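Mirivance stops home sorting sessions after gripper jaws fail to release

Friday's notice covers 55 hand-held units
March 27, 2020

Mirivance has suspended recording sessions with its Cladness hand-held gripper after a fault that can leave the jaws closed on an object when the trigger is let go. The notice applies to 55 units from the second production batch. Units from the first batch are not affected and may stay in service, subject to the check set out below.

The Cladness is a two-fingered gripper worked by hand and used in pairs, one to each operator's hand, to record household tasks for training robot arms. Its fingers run on a pivoted linkage and close against ribbed pads. A return spring in the handle should open them as soon as trigger pressure comes off.

According to the notice, the spring seat in second-batch handles was moulded slightly undersize. Under repeated use the end of the spring can ride out of its seat and lodge against the trigger rod. The fingers then stay shut at whatever width they had reached. The operator can still force them apart, but only by hand, and that puts fingertips between the linkage bars at the point where the spring may let go.

Three operators reported a pinched finger during February and March. Two needed no treatment. The third, working from the Fetulham office, had a blood blister and a torn nail and was off recording work for four days. No broken skin was reported in the other cases.

The fault was first logged in December as a software matter. Session files showed the jaw width holding steady after the trigger signal had dropped to zero, and the reading was put down to a lagging encoder. The files were marked for correction and the units went back out. It was only when Alcides Ayala, who maintains the hardware at Fetulham, opened a returned handle for an unrelated cable repair that the displaced spring was found.

"The encoder was right and we corrected it anyway," Ayala said. "The width didn't change because the jaws hadn't moved."

He then cycled a set of second-batch handles on the bench with a soft packet between the pads. The earliest jam came at 319 cycles. A handle from the first batch, run on the same bench with the same packet, was stopped after a full day without one.

Soft goods seem to bring the fault on sooner than rigid ones. Film-wrapped packets give under the pads, so operators tend to squeeze past the point of contact and hold the trigger near the end of its travel, where the spring is under most load. Sorting tasks, in which small packaged goods are picked up one after another, account for most of the jams in the log. Tasks with cups and cutlery account for very few.

The notice also deals with the recordings. Mirivance has withdrawn 91 sessions in which the jaw width and the trigger signal disagree for longer than half a second. The December corrections are to be reversed, so that the original width readings stand. Sites holding local copies are asked not to delete them until the list has been checked against the serial numbers of the units used.

Replacement handles will be made by Mowat, which also supplies the pads. The new part has a deeper seat and a small retaining clip. Mowat expects to deliver 200 of them, enough to cover the affected units and leave a stock of spares – first-batch handles will be changed as they come in for service. No delivery date has been given, and parcel collections from several home sites are on hold for the present.

Until then, operators with a first-batch unit should close and open the jaws ten times with nothing between them before each session, and stop if the fingers are slow to return. A jammed unit should be put down with the object still in it. Do not prise the fingers apart. Disconnect the handle, loosen the rear screw by two turns and let the spring relax before taking the object out.

Batch numbers are stamped inside the battery door. Second-batch units begin with a 2.

Packaged goods held in hand-operated grippers over a basin during household work: 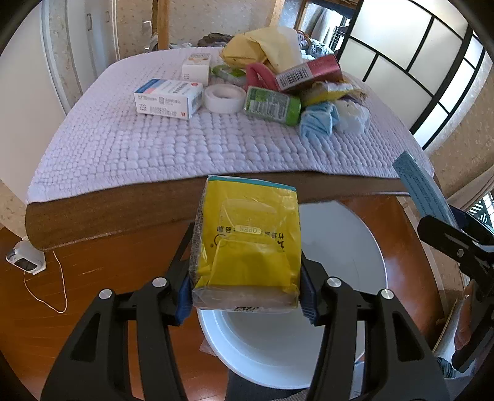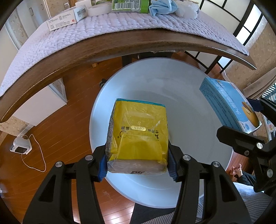 Vol. 7, No. 3 | Page 12

Questions about withdrawn sessions should go to the data desk at Mirivance, quoting the session number and both unit serials. Reports of jams, including ones that cleared without help, should be sent to Ayala at Fetulham with a note of the object being held at the time.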